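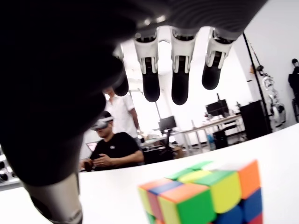
What Wears Out First in a Puzzle Cube

A three-by-three puzzle cube is a simple assembly. Six center pieces are fixed to a core, and twelve edges and eight corners travel around them. The centers rotate in place but never change position relative to one another, so a cube with a green center opposite a blue one keeps that arrangement for life. That leaves 48 colored squares that change places as the layers turn. On a stickered cube, each is a separate piece of film with its own adhesive, and each will age at its own rate.

Fouzia Jatoi repairs and rebuilds cubes from a two-bench workshop in Gistthorpe. Her customers are schools, libraries, office break rooms and a small number of competitive solvers. The competitive solvers tend to maintain their own equipment. The break room cubes arrive in worse condition and, from a mechanical point of view, are more interesting.

"A cube on a shared table gets turned by people who have no plan for it," Jatoi says. "They turn against the grain, they force a layer that is sitting a few degrees off, and they put it down on whichever face is closest."

Stickers

Failure usually begins at a corner of the sticker. A fingertip turning a layer pushes sideways on the film near its edge, and a sticker cut slightly large for its tile overhangs enough to catch. Skin oil gets under the lifted corner and softens the adhesive. From there the film curls, picks up lint and eventually tears.

Jatoi logs the condition of every cube that comes in. Of the last 123, over half had at least one lifted sticker and a smaller group had stickers missing. Damage was heaviest on edge pieces, where the thumb tends to land.

Colors wear unevenly to the eye even when the film is the same. White shows dirt early. Orange and red are a separate problem: under warm bulbs, a faded red can drift close enough to orange that a solver hesitates. Jatoi checks the pair under a neutral lamp and replaces all nine stickers of a color at once, as a single fresh sticker among eight old ones is easy to pick out.

Her replacement sets come from Namunska, a small cutter of adhesive film, and are sized slightly under the tile. She cleans each tile with isopropyl alcohol, lets it dry, sets the sticker with tweezers and presses from the center outward. A full set takes her most of an hour. She leaves the cube alone overnight before turning it.

Springs and screws

Beneath each center cap is a screw, and in most designs a spring. Together they set the tension on that face. If the tension is too high, the layers bind and the user compensates with force. If it is too low, pieces lift out of their tracks and a corner can twist in place.

A twisted corner leaves the cube unsolvable by ordinary turns, and the owner often concludes that the stickers have been switched. The test is to solve as far as possible and look at what remains. One corner rotated with everything else correct means a twist. The repair is to turn that corner back by hand. A single flipped edge has to be taken out and reinserted.

Jatoi adjusts tension in quarter turns of the screwdriver, matching all six faces before making a second pass. She runs 1,000 turns by hand on a rebuilt cube and then checks the screws again. For cubes going to schools, she does 3,000, spread over several evenings.

Lubricant

Silicone oil is the standard choice. Petroleum products are a poor one, as some of them attack plastic. A drop or two on the internal tracks is enough, followed by a few minutes of turning to spread it. Too much makes a cube sluggish, and the excess works its way outward to the sticker edges, where it does the same harm as skin oil.

Storage

Direct sun fades film, and a hot car softens adhesive. A desk or tabletop indoors is fine. A cube can be left scrambled or solved with no mechanical difference, provided the layers are squared up. One left with a layer half turned holds its springs unevenly loaded, and Jatoi finds those cubes a little uneven on the affected face.

She opens the workshop to walk-ins from May, mornings only. Stickerless cubes, with the color molded into the plastic, are accepted for tension and cleaning.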